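Went to the Nanent open day

Fri 12 November

I said in June that I wasn't going to any more robot open days, and then Martti Väisänen offered me a lift to one, so there went that. Nanent have taken the upstairs of a unit on the trading estate and were letting people in for the afternoon, with coffee and a queue for the coffee.

The star turn was called Prala. Prala is an arm with a two-finger gripper, and its job for the day was packing and unpacking a puzzle, the sort where coloured blocks of odd shapes all have to fit into one tray. The man from Nanent told us it had been trained on 3000 attempts. He said this as if it was a small number. I have a niece who learned a puzzle like that over one wet weekend, and she didn't need a safety fence.

I'll be fair, because people wrote in last time to tell me I wasn't. Getting hold of one block when its neighbours are jammed up against it is hard for a machine. You can't just drop two metal fingers anywhere and squeeze. The red piece is the one they like to show, as it stands up higher than the others and gives the gripper a proper bit to pinch.
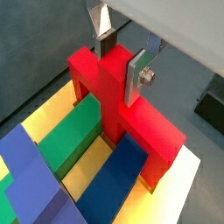
Which is my complaint, really. If you choose the piece with the handle on it, you're going to look good. I asked whether it could do the flat ones, the green or the dark blue, with everything packed in tight. The answer was that this was "on the roadmap". Martti asked the same thing a different way ten minutes later and got the roadmap as well.

Then there's the speed. A full run took 308 seconds by the clock they had up on the wall, and that was their clock, so I assume it was a run they were happy with. There was a long pause before each grab. Thinking, we were told. A woman near me wondered out loud if it had crashed, and the man from Nanent laughed a bit too quickly.

The other stand was Suksawat, who had no robot with them at all, only a slide saying their software had been used on 1074 "tasks". I asked what counted as a task. Opening the gripper counts. So does closing it. I stopped writing things down after that.

Dusto, the floor cleaner, was meant to be going round all afternoon but spent it on its charger.

What would I like to see? Somebody from the audience tips the blocks out, shuffles them, puts them back in wrong, and the arm sorts it out with no one touching a keyboard. I did suggest it. There were over 30 of us standing there and I think most would have stayed to watch. They said perhaps next time.

Martti thinks I'm being hard on them and that it was a good afternoon for the price, the price being nothing. He did buy the chips on the way home, so I've let him have that one. Parking is round the back if you do go, and the lift is slow.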